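Wovdale Home Forum > Floors and Walls

Grout color for gray tile, staggered layout

tilly_b
Redoing the laundry room in April. Walls are light gray rectangular tile, brick pattern. The floor is already in, a gray-beige marble look with a lot of veining. The Ogura store has grout in "fog" and "slate" and I can't decide. My sister says match the tile. I think it will look flat.

porchlight73
Go darker. Matching grout shows every stain by the second year. Keep the joints thin if you do it, otherwise the wall looks like a grid.

Light gray with a thin dark line:
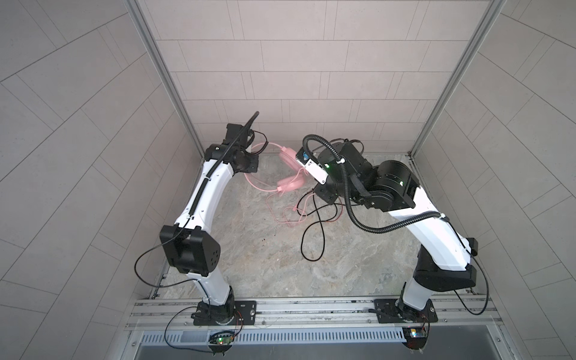
Light gray panels, staggered, dark seams. Gray-beige floor.

mudroom_mike
I disagree with dark. I did slate in a bathroom with 200 square feet of wall and every crooked joint jumped out at me. If you are setting the tile yourself, go one shade darker than the tile and stop there.

tilly_b
I am setting it myself. First time on a wall. I like the thin dark line with that floor, though.

porchlight73
Use 3 mm spacers and a level line every few rows and your joints will be fine. Mike, were your walls flat to begin with?

mudroom_mike
No, they were not. Old plaster. I still would not do slate on a first job.

KettleRd
Whatever color you pick, make a test board. Set five or six tiles on scrap backer, grout half in each color, and leave it in the room for a few days. Grout dries lighter than it looks in the bucket. Also buy all the bags from the same batch. I ran out at Brokgate and the new bag was a different gray.

tilly_b
Test board it is. Will buy one small bag of each this week. Does sealer darken it?

KettleRd
Some do. Put it on the test board too.

Related threads
Wusine backer board over old plaster?
Sealing marble-look floors
Best trowel size for wall tile
Laundry room sink, 5 replies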